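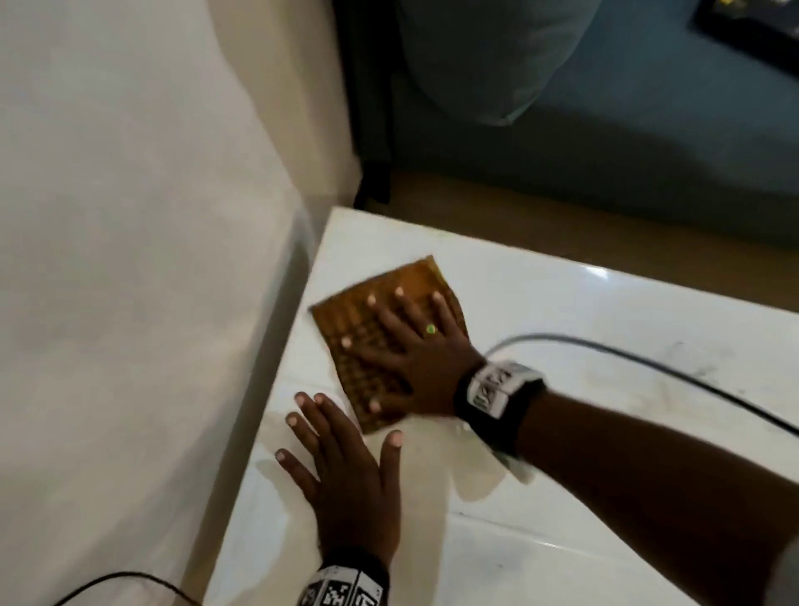
Work & Industry

The last thing they taught the machine was how to wipe a table

2020-12-19

Stoltelar has been cleaning other people's premises since 1938. It began with shop windows and moved into offices, then into furnished apartments, and today it has 418 cleaners on its books. Until last year none of them had been asked to show a computer how to wipe down a table.

Now a small group of them does it for part of every week. They put on a pair of black wristbands printed with square black-and-white codes, stand at a white table and work a cleaning cloth or pad over it with their bare hands. The codes let the software follow where each wrist is and how it is turned. The view comes from head height, so the machine learns the job from the angle a cleaner would see it.

The table is glossy, and it marks easily. That makes it a fair stand-in for the benches and counters in the apartments, where streaks are the most common complaint. One hand presses the pad flat with the fingers spread. The other often rests on the surface beside it. New cleaners are taught to do much the same in their first week, though the manual gives it a single line.

The recordings go to Custside, the firm building the cleaning unit, which is called the Modberg. An early version could vacuum a hallway and find its own way to the lift. It could not wipe a table to a standard a supervisor would pass. It pushed too hard in the middle and lifted off before the edges, and it had no sense of when a pad had stopped doing any good.

The company's answer was to collect examples, and plenty of them. Custside asked for 2000 recorded wipes before it would train the next version. The cleaners reached that number in September and have kept going.

Sessions are paid at the supervisor's rate, which is more than most of the group earn on their usual rounds. The work is lighter on the knees and back. It is also dull. The same motion is repeated at different speeds and with the pad set down at different angles, and the cables on the wristbands take some getting used to. Several people tried it once and went back to their buildings. Others have asked for more hours.

What the cleaners want to know is what happens after that. Stoltelar has put its position in writing to all staff. No permanent job will be cut on account of the Modberg during the trial, and anyone whose round changes keeps the same number of paid hours. The letter does not say what happens when the trial ends, and people noticed.

The trial itself takes in 67 apartments at the Guérin, a block of short-stay rentals near the harbour. The unit does the floors and, since the latest update, the dining tables. A cleaner still does the bathroom, the beds and the kitchen, and checks the tables at the end. On paper this saves time in every apartment. In practice some of it is lost again to moving chairs, charging the unit and wiping the odd table a second time.

The rounds feel different too. Cleaners at the Guérin used to work in pairs, one starting at the door and one at the far window. Now each has a floor to themselves and a machine in the next room. Some like the quiet. Others miss having somebody to talk to, and a few have started meeting at the lift between apartments – a habit management has so far left alone.

There has been one change that hardly anyone objects to. Supervisors used to judge a wiped table by eye, and staff often felt the result depended on who was looking. Going through the recordings has given the two sides something to discuss. The training manual is being rewritten with a full section on surfaces, drafted by the people who wore the wristbands, and they are being paid for the drafting as well.

Custside's next request is for glass. The cleaners have told the firm it will need a different cloth.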